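Home Data Collectors Wanted: Teach a Robot to Tidy, Sort and Put Away
Zemero, Brovatlow Project
Part-time, paid, in your own home
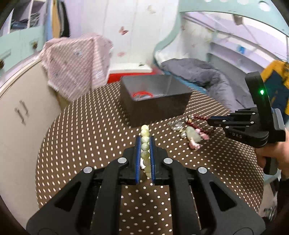

We are looking for 29 people in the Surgate and Pereyra areas to join the next round of Brovatlow, our project on small household jobs. You'll work at your own table, shelf or kitchen counter with a pair of hand-held grippers, doing the kinds of things people do at home every day: putting jewelry back in its box, folding washcloths, pairing socks, sorting buttons, closing a zipper. The grippers record what you do, and our learning system studies those recordings so that a robot arm with the same kind of fingers can try the job later.

We love this work, and we think you might too! Necklaces and bracelets are our current favorite. A string of beads bends, slides and tangles in a different way every time you pick it up, and our models still have a lot to learn about that. Every home we add brings new tables, new lighting and new clutter, so please don't clean up for us.

What you'll do
Record 12 hours a week for nine weeks, in sessions you schedule yourself any time between 7 a.m. and 10 p.m.
Pick tasks from a weekly list and repeat each one with the objects moved to new spots.
Use both grippers, one in each hand, at a steady and natural pace.
Mark the tries that went wrong. Keep them, don't delete them. A dropped bracelet that gets picked up again is very useful to us.
Upload your recordings at the end of each session (we help you set this up).

Who we're looking for
You're 18 or older and can hold a light tool in each hand for five minutes at a stretch, with breaks whenever you want them. You have a home internet connection and a surface you can work at. You're patient with small objects and happy to do the same thing many times with little changes. Left-handed people are very welcome, we don't have enough of you yet. No background in robotics or computers is needed.

What you get
Hourly pay, including your training time
Two grippers and a charger on loan, delivered and picked up by us
A paid practice afternoon at our Surgate office
A chat channel with the project team, who really do answer

Privacy
The cameras sit on the grippers and see whatever is in front of them, including the room behind your table. Put away mail, family photos and anything else you want kept private. Other people in the home need to agree before you start, and you can ask us to remove a session at any point during the project.

How to apply
Fill out the short form on the Brovatlow page and tell us which room you'd work in and which household chore you'd most like to hand over to a robot. Applications are open through the end of February, and we read them as they come in.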